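The bread basket comes out again

Nov 26, 2019

I have been meaning to write about bread for months, and every time I sat down to do it I ended up eating the subject instead. So this post has been rattling round in my head since May, when I made my first plaited loaf that didn't look like something the cat had slept on, and it is only now, with the heating on and a pot of tea within reach, that I'm getting it down.

Let me begin with the basket, as the whole thing really began there. I grew up in a house where bread went on the table in its wrapper. There was nothing wrong with that, and I still do it on a busy weekday, but I have always looked with a bit of envy at those tables where the bread arrives in a basket, already in pieces, with a napkin tucked underneath. It says sit down, stay a while, have some more. I bought my first one at Veria, the little household shop two streets from my old flat, for hardly anything, and I was so pleased with it that I carried it home on my arm like Red Riding Hood. It was a flimsy thing and the rim came undone within the year. The second one was better, a proper round one with a good tight weave, and I've been faithful to that sort ever since.

The plaited loaf came later. There used to be a bakery called Verstraete on the corner near my work, and on Fridays they put out soft, slightly sweet plaits, shiny on top, which were always gone by lunchtime. I must have bought one nearly every week for two years. When I moved out here to Zoltness I missed those loaves more than I missed the flat itself (sorry, flat), and after a good long sulk I decided I had better learn to make one.

I won't pretend that it went well. My first went into the oven as a plait and came out as a sort of cushion. The second was so heavy that we sliced it very thin and called it rusks. I was using far too much flour, I think now, because I couldn't bear the dough sticking to my fingers and kept throwing on another handful to calm it down. A soft dough does stick at first. You have to carry on kneading with sticky hands and a brave face until it comes together, and with mine that takes a good deal longer than any book has ever suggested.

For anybody who would like to have a go, my usual loaf is strong white flour, a little sugar, a spoonful of dried yeast, salt, warm milk, one egg in the dough and a bit of soft butter. I don't weigh the butter. I know I should, and I know that somebody will write to tell me so. Then there is a second egg, beaten with a drop of milk, to brush over the top before it bakes. Please don't skip that one! It gives you that glossy, golden-orange crust which makes everyone at the table go quiet for a moment. Without it the loaf tastes almost the same but looks rather poorly.

The plaiting is the bit people worry about, and it's the bit I now enjoy most. Three ropes, that's all I do. I've seen plaits with six strands and more, and I admire them very much from a distance. Roll your ropes a little fatter in the middle and thinner at the ends, pinch them together at the top, and plait as if you were doing a child's hair before school - fairly quickly and without being too fussy about it. If you pull it tight it will split in the oven. If you leave it too loose it spreads. Mine always comes out with one end neater than the other, and I have given up minding.

Then it wants a second rise, under a tea towel, somewhere out of the draught. I put mine on top of the tumble dryer, which is the warmest spot in this house apart from the bit of sofa by the radiator, and that is usually taken.

Baking is the easy part, although my oven has a hot back corner and I need to turn the tray halfway through. The lobes of the plait stay paler on top if the oven is kind, while the edges go a lovely brown. I like that patchy look. It's done when it sounds hollow underneath, and then comes the hardest bit of all, leaving it alone until it has cooled down.

And now for my real subject, which is tearing. I have strong feelings about this. A sandwich loaf should be sliced, of course it should, but a plaited loaf is practically telling you where to pull. Each lobe comes away more or less by itself, with a bit of shiny crust on the outside and all that soft yellowish crumb within. Take a knife to it and you squash the lot flat. My other half used to slice it (quite thickly, and always starting from the wrong end), and we had words, and now we are a tearing household.

So before people sit down I tear a few pieces into the basket and leave the rest of the loaf beside it, so that whoever wants more can help themselves. It means that the shy ones have something within reach straight away, and the greedy ones - I include myself - can go back to the source. It also saves that awkward moment when everybody looks at a whole loaf and is too polite to be the first to spoil it.

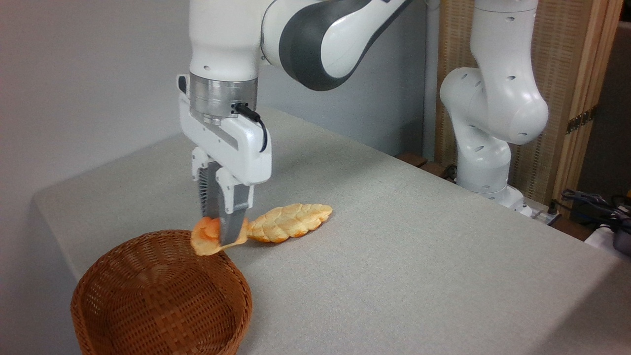
Should you line a bread basket with a cloth?

For soft bread I would always put one in, as it catches the crumbs and keeps the pieces warm for a little longer. A plain cotton napkin does very well, folded loosely so that you can bring the corners up over the top. With a crusty loaf I leave it out, as the steam has nowhere to go and the crust turns leathery. Whatever you use, take the bread out of the basket when the meal is over. An open basket is lovely for serving and hopeless for keeping, and I've had some very sad breakfasts from forgetting that.

While we are on the subject of baskets, the thing I get asked most by friends is how to clean them. I turn mine upside down over the sink and give the bottom a few good taps, then go along the weave with a dry pastry brush, the cheap kind with the stiff bristles. If there's a sticky patch I wipe it with a barely damp cloth and stand the basket near the window until it's dry right through. I don't soak it. I did that with the Veria one, and I am fairly sure that was what did for the rim.

As for leftovers, there aren't often many, but a torn loaf does go stale faster than a whole one, with that ragged end open to the air. I press a bit of foil over the end and put it into a bag. By the next day it makes beautiful toast, if you keep an eye on it, because the sugar in the dough catches very quickly. By the day after that it's bread and butter pudding, and I have been known to bake a loaf purely with the pudding in mind.

I should mention, for those who asked after my last post, that the apron with the big pockets came from Remix, and no, they didn't have a second one when I went back. I've looked twice. It lives on the back of the kitchen door with flour in every seam, and it really ought to go in the wash before the weekend, when there will be seven of us round a table meant for six. I'm planning two loaves for that, one plain and one with raisins, plus a big pan of leek and potato soup that can be made the night before. If the raisin one turns out nicely I'll put the recipe up next time, weights and all, butter included.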